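Cedberg Craft Circle – minutes, Monday, 7 p.m.

Present: Theda Engelhardt (chair), Adom Kpodo, Nele Hollmann. Apologies from Naledi Pretorius.

1. Minutes of the December meeting approved.

2. Hall rent. Adom reported $347 due to Timberg Hall. Agreed to pay.

3. Spring fair. We have two tables by the door. Nele will ask for a third.

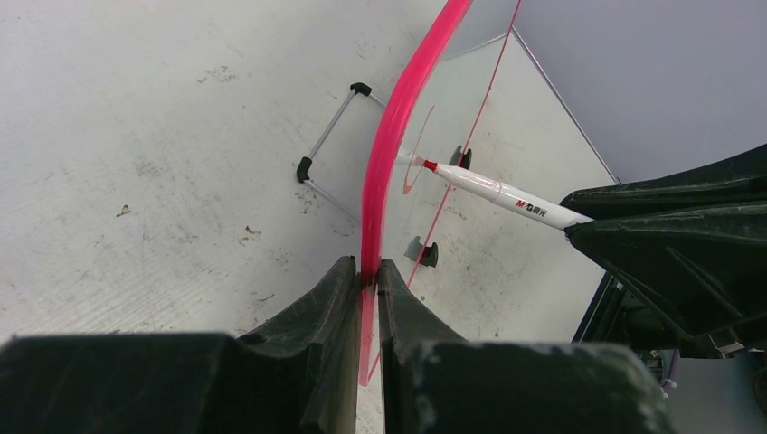
4. Garland colors. Theda wants fewer paper chains this year. Nele prefers translucent plastic, in a pink-red like the curved strip here – agreed. Adom to get prices.

Closed 8:10 p.m.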